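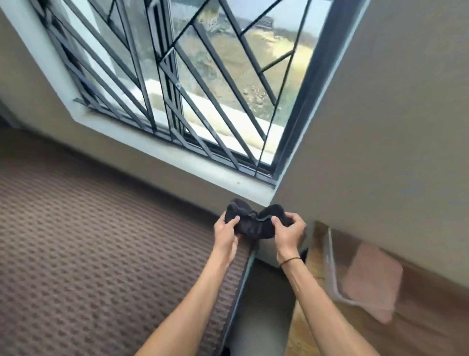 Chores and machines: the laundry pages

Updated June 2025

This gallery is part of a longer set on household and shop-floor work, and how much of it can be handed to a machine. The laundry pages are the ones people write to us about most. Washing and drying went to machines long ago. Nearly everything on either side of them is still done by hand, in homes and in small commercial laundries alike.

The notes come from Elspeth Galbraith, who ran the linen room at Kula guesthouse for 14 years, and Lorna Gillies, who looks after handling equipment at the Hustel laundry in Tennant Street. They don't agree on everything and we have left it that way.

Black knit, held in both hands
A small piece of dark fabric, perhaps a sock, pinched up at each side and sagging in the middle. The two hands come at it differently, one from below and behind, the other with the fingers spread over the top.

Lorna: "Anything small, dark and soft is the worst case for us. A camera has very little to go on with black knit. You get an outline, and the outline changes every time you touch it."

Elspeth: "I'd have that done while I was looking at something else. You feel for the cuff."

Finding the cuff is a fair summary of the problem. A person runs the edge through their fingers and knows when they have reached the opening. Most grippers we have seen on shop floors can tell that they are holding something, and how hard. Telling one thickness of knit from two is a different matter, and the ones that try it are slow.

Working beside the bed
A lot of home laundry gets sorted and folded on or near a bed, with a window on one side and furniture on the other. There is often only a strip of floor to stand in. Lorna's first comment on any bedroom is where the base would go. The arm is usually the smaller part of a machine, and a wheeled base that will hold it steady won't fit between a bed rail and a chair unless someone shifts the chair first.

Light is the other trouble. A bright window behind dark cloth is hard on a camera, and the light changes through the day. At Hustel they blocked out the high windows over the folding line and put in even lighting. You can do that in a laundry. People won't do it in a bedroom.

Cloth over a chair
Pink, hung over the wood and the grey tube of the frame. It could be a towel or something to wear, and which one it is decides what happens to it next.

Elspeth says this is the part of housework that doesn't get written down. A thing over a chair might be clean, or worn once and going to be worn again, or waiting to go in the wash. The person who lives there knows. Someone coming in to help asks, and after a week or two mostly doesn't need to. We have not yet seen a home machine that asks sensible questions about a chair. Lorna thinks that will come sooner than good hands will.

Patterned bedding
The brown bed surface has a small repeating diamond or basket-weave pattern. Patterns can help a machine line up a large flat piece, provided the piece is flat to begin with. They are less help when small items are dropped on top, as a busy background makes the edges harder to pick out. Plain sheets have the opposite problem – easy to see things against, hard to keep square.

What Hustel runs now

The Tennant Street floor has a Kuvus feeder on the flatwork line. It takes sheets and tablecloths that a worker has already clipped by two corners, spreads them, and sends them through. It does this well. In August last year it handled 1677 sheets in its best shift, against 1633 the shift before, and the limit both times was the person doing the clipping.

Towels go through a second machine that folds in a fixed pattern. It will take hand towels and bath towels but not mixed, so somebody sorts first. Face washers are still done at a table.

Socks, underwear and children's clothes are all done by hand. Hustel tried a picking arm on the mixed bin for part of last winter. In the final week it was offered 1148 pieces and left around half of them for the staff, mostly because it picked up two things stuck together or lost hold on the way to the tray. The arm now lifts full bags onto the scales. Lorna considers that a good use of it, and the staff's shoulders are better for it.

What the home would need

We asked both of them what they would want to see before they believed a machine could put away a basket of washing in an ordinary house.

Elspeth wants it to pair socks, including the ones that are nearly the same black, and to put aside anything with a hole. She would also want it to stop if a cat got in the basket.

Lorna wants it to finish without help. She has watched plenty of demonstrations where a shirt is folded nicely from a flat start on a clear table. She would like to see the same thing done from a tangled heap, on a soft mattress, with whatever is on the chair left on the chair. Speed matters less to her. If it takes all afternoon and the house is empty, that is fine.

On present showing she would say no for clothes, partly for towels, and yes for sheets so long as somebody gives it the corners. Elspeth would say no to all three in a home, on the grounds that by the time you have found the corners of a sheet you have done the annoying part.

Notes on this set

The dishwashing and floor care pages are being redone and will go back up as each is finished. Readers who work in laundries, aged care or hotels and use machines we haven't covered are welcome to send details. Please say what the machine is given and what condition it is in when it arrives – bagged, heaped, clipped or already sorted – as that tells us more than the speed does.

Corrections to the Hustel figures should go to Lorna Gillies at the Tennant Street counter.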